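关于第七号库房移交事宜的说明

本说明由韦拉莫（Weramow）镇档案馆保管科拟定，供接任人员查阅。前任保管员素拉切·差亚蓬（Surachet Chaiyaporn）任职期间形成的各项记录，除已装订者外，均附于后。凡与本馆现行规程不一致之处，以现行规程为准；规程未作规定的，以本说明为准；本说明亦未作规定的，请照差亚蓬先生的做法办理。

一、库房概况

第七号库房位于本馆北翼地下一层，原为哈姆丹（Hamdan）航运公司的票据室。该公司停业后，房屋连同室内物品一并划归本馆。移交清单载明物品1,130件，其中票据、信函及航行日志占大多数，其余列为“杂项”。

清单由公司末任文书誊写，字迹端正，没有涂改。本馆接收时曾逐件核对，账物相符。此后每年十一月复核一次，结果亦无出入，唯杂项第716号除外。

杂项第716号在清单上的名称为“回信”。数量一栏写“一”，寄信人一栏空白，收信人一栏空白，存放位置一栏写“待到”。

历任保管员对此处理不一。有人认为系笔误，提请注销；有人认为该件已遗失，提请立案。两项申请均被馆务会议退回，理由相同：未曾入库之物，不能注销，也不能遗失。会议决定保留该号，并在架上为其留出相应空位。

二、空位的管理

空位在东墙第三排架，宽度以容纳一封普通信件为限。左邻为715号，航运公司铜铃一只；右邻为717号，船员点名簿一册。按规程，空位应与实物同等对待，除尘、测湿、登记均不得省略。

差亚蓬先生到任之初，曾就此提出书面异议。他写道，为一处空位测湿，测得的仍是整间库房的湿度，另行登记并无意义。科里答复：请照常登记。

他照常登记了。头几年的记录十分简短，每日一行，只有日期、湿度和“无”字。自某一年起，“无”字之后开始出现附注。现摘录数条，以备参考：

“无。今日有雨，铜铃内壁起一层白雾，已擦。”

“无。二楼有读者来查祖父所乘的船，船名格拉德克斯（Gradex）。找到了票根，没有找到回程的那一张。”

“无。上述读者又来。她问当年有没有人给船上写过信。我说有的，去信都在。她问回信呢。我说在等。”

科里曾就附注一事找他谈话，指出登记簿并非日记。他表示接受，并请求另领一本簿册。簿册领取后，附注仍写在原处，新簿则一直空着，现存于科长办公桌左侧抽屉。

三、关于去信

哈姆丹公司留存的去信副本共645封，均由岸上发往各船。收信的船只中，格拉德克斯号占78封，发信人为同一人，署名只有一个“克”字。经差亚蓬先生比对笔迹，认定为公司票据室一名女职员，姓氏不详，入职登记表上的籍贯为克勒努斯（Clernus）。

这批信的内容多为公事：煤价、泊位、某箱瓷器的赔付。每封末尾另有一句与公事无关的话，例如院里的石榴落了，票据室换了灯，楼下新来的猫不肯让人碰。最末一封只谈泊位，末句为：“北边的窗子我替您留着没有关。”

格拉德克斯号此后未再入港。公司档案对此记载甚少，保险卷宗亦不完整，本馆不宜作出推断。

票据室原有北窗一扇，改建地下库房时已封堵。差亚蓬先生三次申请重开，三次未获批准。第三次的批复中注明，北墙外现为填土，开窗亦无所见。他在批复背面签收，并写了一句：“知悉。所请并非为了看见什么。”

四、移交当日情况

差亚蓬先生于2020年6月17日办理移交。到场者有科长、记录员及本人。各项交接依次进行，铜铃、点名簿、钥匙两把、湿度计一只，均当面点清。

行至第716号时，科长循例询问：“有无？”

差亚蓬先生没有立即答复。他请我们稍候，自己走到架前，把手掌平放在空位上，停了片刻。记录员询问此举应如何记载，科长说，记为“查验”。

随后他答：“无。湿度正常。”

手续至此完备。他交还工作证，穿上外衣，又折返回来，问接任的人是否知道石榴几时落。科长说，院中早已没有石榴树。他说，那就更要有人记得。这句话未列入移交笔录，现补记于此。

当晚值班登记显示，地下一层曾有铃声一响。值班员下楼查看，库门锁闭，封条完好，铜铃在原位。本馆设备组事后检查了管道，认为系水压变化所致。保管科对设备组的结论没有异议。

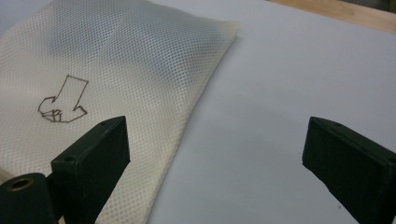
五、接任人员须知

（一）每日上午开库后，先测湿，后除尘。第716号空位应列入巡查次序，不得以其无物而略过。

（二）登记簿每日一行。附注原则上不予提倡。已有的附注属于档案，不得删改。

（三）如有读者查询格拉德克斯号，可出示票根及去信副本。读者问及回信，应答“待到”，不得答“没有”。两者在清单上含义不同，请务必留意。

（四）北墙封堵处近来有轻微风声，设备组已三次到场，未查出缝隙。冬季值守时请自备外衣。

（五）如第716号到馆，不论由何人送来，不论何时，应即予签收，并按规程置于架上。本馆无权拆阅。签收后请在存放位置一栏将“待到”二字划去，改填架号，字迹务求端正，以与原清单相称。

六、附记

本人接任已逾四月，各项工作均按上述要求执行。湿度正常，账物相符。

初到时，本人亦曾拟就一份书面异议，内容与差亚蓬先生当年所写大致相同，已誊清，尚未呈交。其间那位读者又来过一次，带来一包石榴籽，问馆里有没有可以种的地方。经请示，院内不得擅自栽植，但允许在值班室窗台放置花盆一只。花盆列入办公用品，由本人保管。

登记簿昨日一行如下，抄录以供科里审阅：

“无。花盆里出了一点绿的，尚不能确定是否为石榴。”

韦拉莫镇档案馆保管科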